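Drying and Storing Chopsticks

Updated 2020-06-22

Chopsticks hold water in three places: the tip, any carved or faceted section, and the seam where a metal band meets the body. Most odor and finish problems start at the seam.

Washing

Wash by hand in warm water with a small amount of dish soap. Hold the pair by the thick ends and work a sponge toward the tips. Do not roll a bundle between the palms under the tap. Rolling scratches lacquer and leaves soap between the sticks. Do not soak. Ten minutes in the sink is enough to raise the grain on uncoated wood.

Drying

Spread a microfiber mat flat on the counter, pile side up. Lay the chopsticks on it side by side with a gap between them, tips all one way. Turn each stick a half turn once the upper face is dry. Faceted sticks can be set on a flat and will not roll; round ones need more room.

Leave banded chopsticks flat until the seam is dry. Stood upright too soon, they drain into the holder and the thick end or the tip sits in water, depending on which way they went in.

Holder

Use a perforated holder with open sides. Holes in the base alone are not sufficient if the base sits flush on the counter. Load tips up, and keep the holder under two-thirds full. The Tedthorpe caddy used in our kitchen takes more than that, but the center of a full load stays damp overnight.

Empty and wash the holder weekly. Scrub the inside corners with a bottle brush and let it dry upside down.

Mat

Machine wash warm, without fabric softener, which reduces absorbency. Hang to dry. A mat that still smells after washing should be replaced. Ours was last changed in February.

Sorting

Pair by color and band before putting away. Check tips for chips and retire both sticks of a damaged pair.
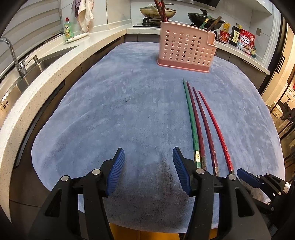

Tips up is fine for a drawer-height caddy, but on an open counter I would go tips down, as people grab the end that goes in the mouth. I also wash my mat on cold and have had no trouble with smell. Does the half turn matter with plain bamboo?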